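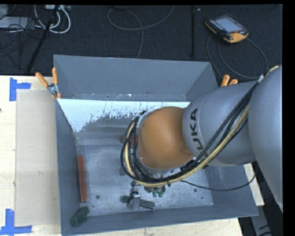
A grey metal bin with flared walls on a pale wooden tabletop.

How to sort a box of mixed screws and fixings

Most sheds end up with a tub of odd screws, bolts, washers and wall plugs. Sorting one takes an evening if you work in the right order. These steps are the ones Idalina Meireles uses at the Clekholm repair club, with a few changes of mine.

What you need

A wide tray or bin to tip everything into
A magnet in a plastic bag
Old yoghurt pots or jam jars
A steel rule marked in millimetres
Masking tape and a pen
A storage case with small drawers

Step 1: Tip out and clear the rubbish

Empty the tub into the tray and spread the contents with your hand. Wear gloves, as there are usually blades and broken glass at the bottom. Throw away anything bent, badly rusted or with a chewed-up head. Sawdust and grit can be shaken out through a garden sieve.

Step 2: Use the magnet

Pass the bagged magnet slowly over the pile. Steel pieces will cling to it. Hold it above a second container and turn the bag inside out to drop them. What is left will be mostly brass, plastic and some kinds of stainless steel.

Step 3: Split by type

Make one pot each for wood screws, machine screws, bolts, nuts, washers, nails and wall plugs. Don't look at sizes yet. If a piece puzzles you for more than a few seconds, put it in a spare pot and carry on. Wall plugs can stay mixed for now.

Step 4: Split by length

Lay the rule on the table and take the wood screws first. Countersunk screws are measured from the top of the head to the tip, round-headed ones from the underside of the head. I keep everything up to 35 mm together in pairs of drawers and put the longer ones in jars.

Step 5: Check the threads

Machine screws need a bit more care. Try each one in a nut you know the size of. It should run on by finger for at least 2 full turns. If it binds, stop, and try the next size or an imperial nut.

Step 6: Label

Write type and size on masking tape and stick it to the front of the drawer. Tape one sample beside it if you have plenty. Bülent Keskin, also at the club, prefers to glue the sample on, but then you can't swap it later.

Keeping it sorted

Have one small pot on the bench for strays and empty it every Saturday. When it gets past half full, start again at step 2.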